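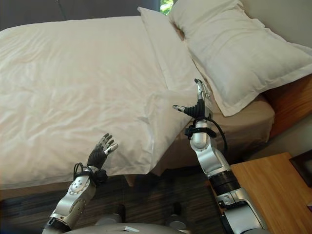
Grovesell Bedding Notes
README, second revision

What is in here

Written notes on 300 made and unmade beds, with a score for how tidy each one was judged to be. The notes were typed up by Serena Pellegrini and checked by Baldur Lauritsen. I inherited the folder and have doubts about parts of it, so read this before you use the scores for anything.

Files

beds.csv: one row per bed
scores.csv: one row per score, 1,630 rows
terms.txt: what we mean by duvet, flat sheet, fitted sheet, sham, bed base

Columns in beds.csv

bed_id
cover: duvet, blanket, quilt, none
cover_state: flat, creased, bunched, folded back
sheet_showing: yes or no
pillows: number, then position (upright, leaning, flat)
overhang: which side the cover hangs over, if any
nightstand: yes or no
remarks: free text

About the tidiness score

It runs from 1 to 5. I don't trust the middle of it. A white duvet shows every wrinkle and gets marked down for it, while a patterned quilt in the same state tends to get a 4. Take a creased white duvet with one corner drooping over the side and a beige fitted sheet showing beside it. One scorer calls that unmade. Another sees two pillows up at the headboard and calls it nearly done. Both are following the instructions, which say "would a guest think the bed was made?" Which guest?

Bjarke Gunnlaugsson argued for averaging the scores. I left them separate. An average of 2 and 4 tells you less than the 2 and the 4 do.

Known problems

"Creased" and "bunched" overlap. Scorers disagreed on 74 beds. Creased was meant for wrinkles lying on the mattress, bunched for fabric piled up or hanging in a fold. Plenty of duvets do both, and the column takes one value.

Pillow position is unreliable when a pillow is half behind the duvet. Some of these were entered as flat by default.

In 30 rows the cover is given as "blanket" with "thin duvet?" in the remarks. Not fixed.

Claims I have removed

The first README said the scores "reflect how comfortable a bed looks." Comfort was never asked about. It also said the terms followed the Skov linen guide, and I could find no sign that they did.

Changes

July 12, 2024: split the scores into their own file, added sheet_showing, rewrote this page.

Corrections go to Grethe Laxdal. Please send the bed_id with them.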